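We use cookies to keep you signed in and to remember your language. By continuing to read you accept our cookie policy. Accept / Manage settings

4.2 Recording a demonstration in the house simulator

This section covers driving the simulated robot by remote control and saving the run as a demonstration. Read section 4.1 first if the Tromeck hand controller has not been paired.

1. Start Ondach and open the apartment level. Loading can take up to 2 minutes the first time.
2. Set the demonstration type to Remote. Do not use Guided, which is for moving a real arm by hand.
3. Type a task name in plain words, such as "go to the living room and stop by the sofa."
4. Drive the base to the start position with the left stick. The arm stays folded until you press Arm. 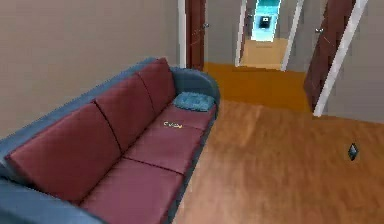

5. Hold Record until the light on the controller turns green, then let go. Wait one second before you move.
6. Drive at a steady speed. If you need to think, stop with the sticks centered. Pauses are trimmed when the file is saved.

NOTE: Stick speed is set to 94 percent by default. New operators should lower it under Settings > Controller.

4.2.1 Using the arm

7. Stop the base and press Arm. The left stick now moves the gripper forward, back and sideways. The right stick moves it up and down.
8. Bring the gripper in over the work surface, then lower it in short taps.

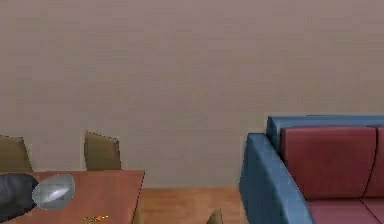 Height is the hardest thing to judge on the operator's screen. Use the side view if you have one, and keep clear space under the fingers until you are lined up. With the gripper hovering just over the reddish-brown tabletop, as it is at this point, one long press on the right stick can drive it into the wood. Small items near the bottom of the view, like the orange and yellow bits on the table, may need the camera tilted down before you go any closer.

CAUTION: A collision does not stop the recording. Press Discard and start again from step 4. Do not back away from the collision and carry on, or the contact will be kept in the demonstration.

4.2.2 Moving between rooms

9. Raise the arm and press Fold before you drive through a doorway.
10. Line up with the opening from at least one robot length away. Go through in a straight line and turn on the far side.

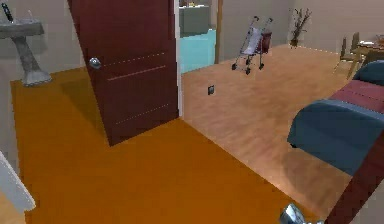 11. When the task is done, center both sticks and hold Record again until the light goes out.
12. Choose Keep or Discard. Kept runs go to the Rasell folder under the task name.

NOTE: A single run can hold 4,000 steps. Anything past that is not saved. Split long tasks at a room change.

Record at least 12 kept runs for each task, with a different start position each time. Send questions on file naming to Hashini Nanayakkara. Controller faults go to Fathima Abeysekara.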